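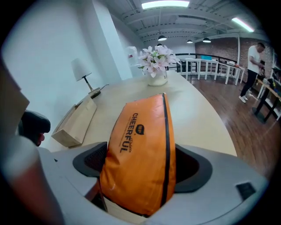
Gift boxes and what goes in them: show us your packing
Crafts and Wrapping board, page 1 of 1

tinsel_and_twine
Posted February 15, 2025
Right, I have been putting presents into boxes since November and I'm still not bored of it! My sister thinks I've lost the plot. It started when I picked up a job lot of plain wooden boxes at the Bitton craft fair, the long narrow sort, no varnish, no hinges, and I've got 50 of them stacked on the landing. I love them. You can stamp them, oil them, tie a ribbon round or just leave them alone, and people keep them afterwards for pens and seed packets and all sorts.

What I want to know is how everyone else matches the thing to the box. I'm doing a bright orange theme for a friend's fortieth and the combination of strong orange and pale bare wood is gorgeous, it really sings. But I keep buying bits first and finding out about the fit second. Do you go box first or present first?

marrow_lane
Box first, every time. I lay the box on the table and nothing gets bought until I've written the inside measurements on the back of my hand. Mine are 200 mm inside and I've stuck with that size for years.
Orange and bare wood, yes please. More of that.

pocketful
Present first for me. Otherwise you end up choosing people's gifts by shape, and then everyone you know gets a candle.

marrow_lane
I happen to like candles.

pocketful
So do I, I've got a cupboard of them from you lot on this board :)

quiet_kettle
Can I put in a word for soft things? Everyone thinks of boxes as being for hard square stuff, but a zip pouch or a little fabric bag goes into a narrow wooden box beautifully if you fill it a bit first. Socks, tissue, a rolled tea towel, whatever you've got. An empty pouch just slumps down to one end and looks sad when the lid comes off. Fill it till the top edge is nice and round and it holds itself up. And then there's a second present inside the first, which I think is the best bit of the whole business!

tinsel_and_twine
Oh that's brilliant. I have got a zip bag going in one of mine and it was doing exactly the slumping thing.

hobbin
Going to disagree with most of this, sorry. Bare wood and fabric is asking for snags. I had a scarf ruined by one splinter on the inside edge of a tray. I line everything now, a strip of brown paper along the bottom and up both sides. Takes a minute.

quiet_kettle
Or sand it?

hobbin
You try getting sandpaper down the inside of a long thin box. You do the first couple of inches and the middle stays rough.

sprig_of_dill
Wrap the sandpaper round a ruler. Fine grade, long strokes, then a hoover. I did 146 of the things for a wedding (place settings, one each, never again, well, maybe again) and the ruler saved my fingers. My boxes were from Żak and they were pretty smooth to begin with, but the end grain still needed a rub.

hobbin
Fine, the ruler is clever. I'm still lining mine.

tinsel_and_twine
Table photo. Lilies are fake before anybody compliments my gardening.
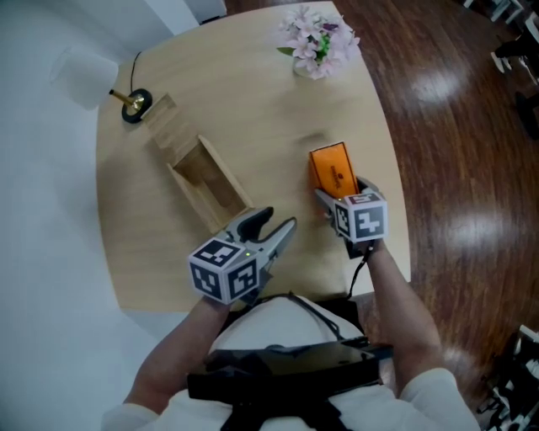
marrow_lane
How much bigger than the present should the box be on the inside?

sprig_of_dill
Leave a finger's width on each long side and a bit less at the ends. That gives you space for a fold of tissue and lets people get a hand in to lift the thing out. Any tighter and they have to tip it up and shake.

pocketful
I'd go tighter than that. I like a snug fit, it feels posh when it slides. With a finger's width it rattles all the way home on the bus.

sprig_of_dill
Only if you skimp on tissue! Two sheets, scrunched and then flattened out again. Creased tissue grips, smooth tissue slides about.

pocketful
Ok, I do use one sheet. Flat. I'll try it your way.

quiet_kettle
The other trick for a tight fit is a ribbon laid across underneath before the present goes in, with the ends hanging over the sides. Pull both ends and up it comes, like the tab in a battery compartment. Lovely on a child's present.

marrow_lane
Ribbon tab is going straight in the notebook.
What are you all doing for the table itself, by the way? I work on pale wood and I'm always moving things to one end. Tea at one end, wrapping at the other, and a lamp so I can see what my scissors are doing.

hobbin
Lamp on the left if you're right-handed, then your cutting hand isn't throwing a shadow over the paper. Flowers well out of reach. I've knocked a full vase over a finished box, and raw wood drinks water like you wouldn't believe. It had a tidemark for good.

tinsel_and_twine
Ha, one more point in favour of the fakes then.

gorse_and_heather
New here, hello! Does anyone use the ready-made card boxes from Hudent? I've been using the Gimum ones up to now and I like how crisp the corners are, but I fancy a change. Wood is a bit dear for me when I'm doing the whole office.

pocketful
Hello! Card is absolutely fine. Pick a really loud colour and keep the ribbon plain. Or do a card box inside a wooden one for whoever you like best.

hobbin
Two boxes for one present is overdoing it.

pocketful
Overdoing it is the hobby, hobbin.

quiet_kettle
If you do nest them, stand the card one upright and check the height before you commit. I measured the length and the width of mine and forgot the depth, and the lid sat up at one end by the thickness of a pencil. I had to swap the whole lot over the night before.

tinsel_and_twine
Off to check my depths. Also sanding tonight, ruler at the ready. The mods say this board has passed 3000 posts, so I'm counting this thread as my share! Will report back on the slumpy bag once it's had some socks put in it.

marrow_lane
Post the ribbon colours too. I'd say dark brown with the orange.

gorse_and_heather
Or cream?

marrow_lane
Dark brown.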